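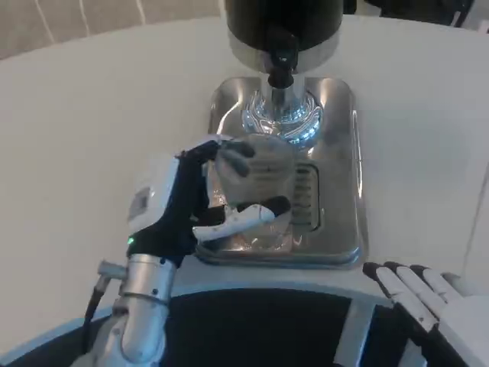 Floldale, 24 November 2025

Paste, batch 13. Same wheat starch as batch 12, same pan, same spoon, and it still came out like something you'd hang wallpaper with in a barn. Socorro says I'm stirring angry. I may be, but the lumps came first.

Soaked the starch overnight this time, then cooked it on the low ring until it went glassy. Strained twice through the horsehair sieve, which took most of the morning and all of my goodwill. Second straining much better than the first. By the afternoon it was brushing out flat on the Zirkuvberg paper with hardly any drag, so the batch lives. Label says 13, jar is at the back of the cold shelf, please don't put soup in front of it again.

Magyar ledger: sewing finished. The old sewing holes were usable in every gathering except the last two, where somebody in the past had gone through with what I'd guess was a nail. Filled those with long-fibered tissue and repunched. Thread is 7 inches short of where I'd like it to be, so there is a weaver's knot inside the final section. It's neat, and I'm still going to feel bad about it.
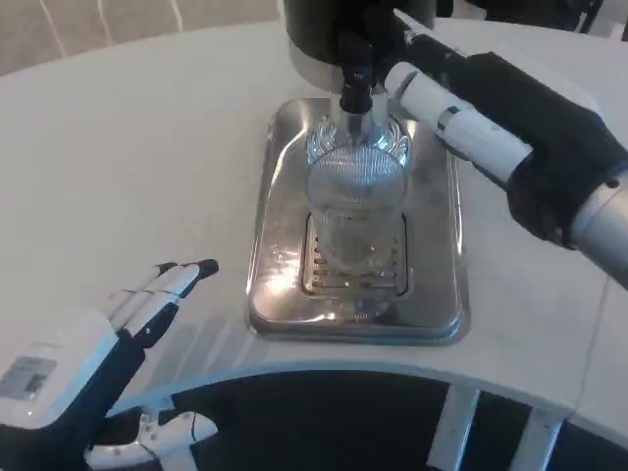

Glass on the drip tray.

Water again. Uriel wants to know whether the tap is making the paste go off early. I have one jar of tap paste and one of filtered sitting side by side on the windowsill, both dated, both smelling exactly like paste. Will look again in 6 days. If the tap jar turns first he gets to say so at lunch, and I suppose we'll have to listen.

Spine lining: one layer Japanese tissue, one layer linen. Tore the tissue along a wet line to get a feathered edge. First tear wandered off toward the window and is now a bookmark. Second fine.

The Handden press has started its creak again, on the down turn only. Waxed the screw. It creaks more quietly now, in a way that sounds like it's thinking. It holds pressure, and I checked the platen with the straightedge at both ends, so I'm leaving it alone until after the ledger is out of it.

Board stock: the drawer label says 3052 and the boards inside are clearly not that, being a good deal thinner and a different gray. Whoever restocked in April, I'm not angry, I'd only like to know where the real ones went. Used the offcuts from the atlas job for now. Grain runs the right way, I bent them both ways to be sure.

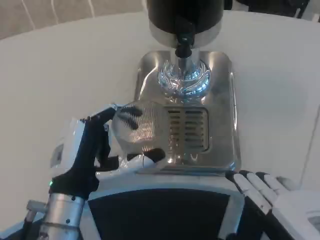 Nozzle, grate and tray.

Left to do on the ledger:
Trim the boards, leave the squares a hair generous
Pare the leather at the joints (Uriel, he has the good knife and won't lend it)
New endpapers, cut but not folded
Ask Socorro if the owner wants the old label back on, torn corner and all

Blotters changed before I left. Don't open the press to have a look. I already had a look.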